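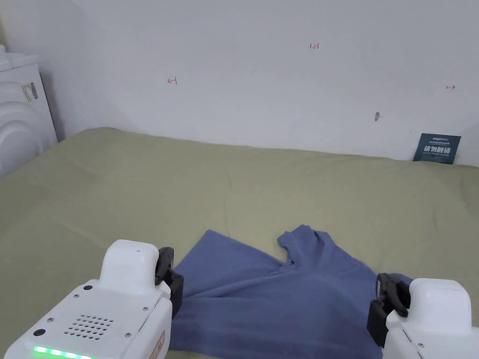 2019-05-06

The Standbridge Museum of Art will open an exhibition this November on the work of architect Crisanto Gatchalian, the first time his drawings and models have been shown together. The show is titled "Layug" after the river town where he grew up and where he built his first public building, a covered market that is still in use.

Gatchalian trained as a carpenter before he studied architecture, and he worked in a small office for most of his career. He is best known for the ferry terminal at Stasen, with its long folded roof, and for a group of schools built on sloping ground in the hills behind the town. He also designed furniture, mostly chairs and reading desks for those same schools.

The museum has borrowed 1,445 sheets from the architect's own archive. Most are pencil drawings on tracing paper. Only part of that number can be hung at one time, so the sheets in the two drawing galleries will be changed halfway through the run. Visitors who keep their ticket stub can come back after the change at no charge.

There are 11 models in the show. The largest is a section through the Stasen terminal, made at the time of the competition and repaired this winter in the museum's workshop. The roof of the model had come apart along two of the folds, and some of the columns had to be made again from the original drawings. The new columns are left in a lighter wood so they can be told apart from the old ones.

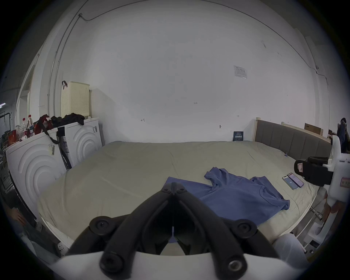

One room is given over to buildings that were never built. They include a library for Stoltton, which was canceled after the city changed its plans for the site, and a chapel on the coast road south of Stasen. The library was drawn in five versions over six years. All five will be on the wall in order, along with the letters between the office and the city. In the last version the reading room has moved to the top floor and the main stairs run along the outside of the building under a deep overhang. Gatchalian used the same stairs again in the hillside schools.

The travel sketchbooks are in the next room. Gatchalian filled 10 of them on trips by bus and boat in his twenties and thirties, and they show mostly barns, docks, market halls and the undersides of roofs. The books are too fragile to handle. Each will be open to one spread in a case, and a screen beside the cases lets visitors page through scans of the rest.

The museum started work on the show two years ago, when the archive was moved out of the architect's former office in Layug. Much of it was unsorted. Drawings for different jobs were rolled together, and many had no date. Gatchalian spent several weeks going through the rolls with museum staff and wrote short notes on the ones he remembered. A number of those notes are used as wall labels in his own words.

"I did not think anyone would want the early ones," he said at a press event at the museum this morning. "Some of them are wrong. The market roof is drawn too low in every sheet, and we fixed it on site."

Gatchalian will give a talk on the opening night in the museum's lower hall. Seats are limited and will go on sale in the early fall. A second talk, on the repair of the Stasen model, will be given by the workshop staff later in the run. A catalog with new photographs of the market, the terminal and the schools will be sold in the museum shop and by mail.

The exhibition takes up the whole second floor, which will be closed for installation through October. The permanent collection on the first floor stays open as usual, and the café will keep its summer hours until the show opens.
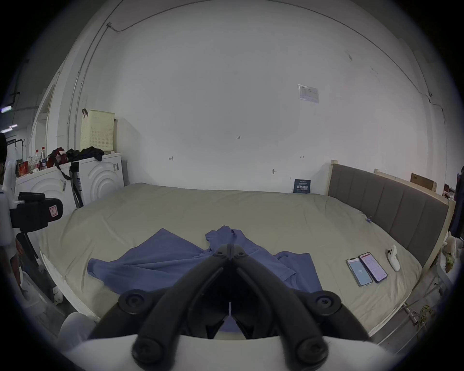 **Will the exhibition travel after Standbridge?**

A smaller version is planned for Stoltton the following year, with the library drawings, the sketchbooks and some of the models. The large Stasen model will stay at Standbridge, where it goes on long-term display on the first floor.

Tickets to the exhibition are included in regular museum admission. School groups can book guided visits through the education office starting in September. The galleries are reached by elevator from the main entrance, and large-print copies of the wall labels can be picked up at the front desk.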